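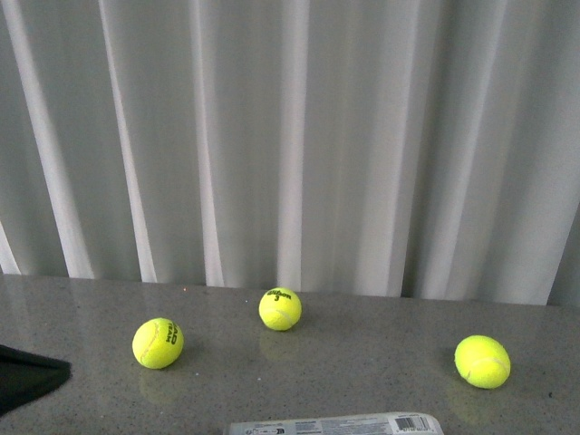

Who can apply to be a passenger panel member at Stismont?

Anyone over 18 who has flown in or out of Stismont at least once in the past year. You don't need to be a frequent flyer, and we'd quite like a few people who hate flying.

We need 64 people for the spring round. Starts in April, finishes when the last walk-through is done. Short notice, sorry – the terminal works finished early and we want people in before the summer timetable kicks off.

What you'd be doing: going through the airport as an ordinary passenger would, and telling us how it went. Bag drop, security, finding the gate, finding a loo, getting something to eat, getting back out to the bus. Two visits each, one early morning (first check-in 4.45 am, be warned) and one in the afternoon or evening. Each visit takes up to three hours. You fill in a form on your phone as you go, then there's a short group chat afterwards with tea.

You will not be flying anywhere. Please don't turn up with a suitcase full of holiday clothes, we provide the bags.

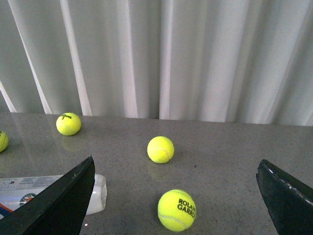

What you get

Vouchers for the food hall after each visit, plus your bus or train fare back, or free parking in the Mazza car park (level 2 only – the other levels are not covered and we can't refund you). A thank-you payment once both visits are done. Miss the second one and we can only pay travel.

Who we're short of

Last round we had plenty of retired couples and hardly anyone else. So particularly keen to hear from:

Parents with a buggy or small children
Wheelchair users and anyone who books assistance
People who don't read much English
Night shift workers who can do the early slot
Teenagers 16 and 17 can come along with a parent who is on the panel, but can't sign up on thier own

Who can't apply

Airport or airline staff, anyone working for Arnance or Flirena, and people who did the autumn panel. We'll open it up to you again next year.

How to apply

Fill in the form at the information desk in arrivals or ask for one by post. Put your mobile number on it, we text about slots and don't ring. Bring photo ID on the day, no ID no pass. Security won't bend on that and niether can we.

Questions to Fletcher Tautahi, passenger panel, extension 246. Mornings best.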